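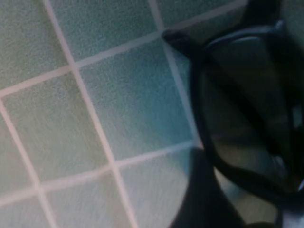 By Yolanda Blackwood, Thibodeaux Campus News
Posted in May | Research and Engineering

SKOLLVILLE - The Thibodeaux Institute has begun the second stage of a project to build a shared library of robot handling examples, the institute announced this week. The project, named Zillusar, will gather 2,000 recorded examples of a robot arm working with common household and personal items.

Each example pairs the movements of the arm with views from two positions: a camera at the wrist, close to the gripper, and a fixed camera that takes in the table. A learning system is then trained on the full set, with the goal of having it select suitable movements on its own when it is given an item and a task.

The first stage of the project produced 431 examples that passed review. A further 186 were set aside after reviewers found that the two views did not line up in time or that the written task did not match the movement recorded. Those examples will be kept in a separate archive and will not be used for training.

"The review step takes longer than the recording step, and the schedule now reflects that," said Dolores Dvorak, director of the project. "We would prefer a smaller library that other groups can rely on."

Recording takes place at tabletop stations in the institute's Gramis Building. At one station the table is covered with a green cloth printed with a grid of white lines and stands against a plain, pale wall.

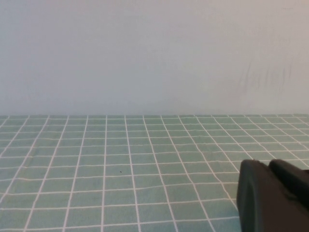
Photo courtesy of the Thibodeaux Institute, Zillusar Project

Under the procedure adopted for the second stage, an operator guides the arm through a task from start to finish and then enters a one-sentence account of it. Items are moved to new positions between attempts so that the system does not come to depend on a single layout. An attempt in which the gripper misses an item may also be kept, provided it is labeled as a miss.

Arnulfo Agudelo, who supervises the operators, said the tasks for this stage center on items that people handle every day, including packaging and eyeglasses. Eyeglasses were added at the request of the project's partners in home care, he said, and account for 113 of the examples planned for this stage.

"Frames are thin and lenses reflect light, so the two cameras can give quite different accounts of the same moment," Agudelo said. "The system needs to see many such cases."
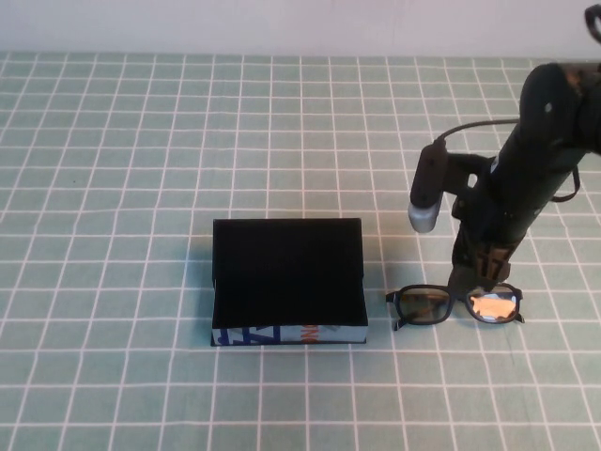 The robot arm over a pair of eyeglasses at a recording station, with a box alongside.

Su-chen Lu, who leads the training work, said early tests with the first-stage library had been useful mainly in showing where more examples were needed. Results from the second stage will be reported after the library has been closed to new entries.

The institute plans to make the reviewed examples available to schools and nonprofit laboratories at no charge. Requests for access may be sent to Selamawit Kassa in the Office of Research Programs, Gramis Building, Skollville.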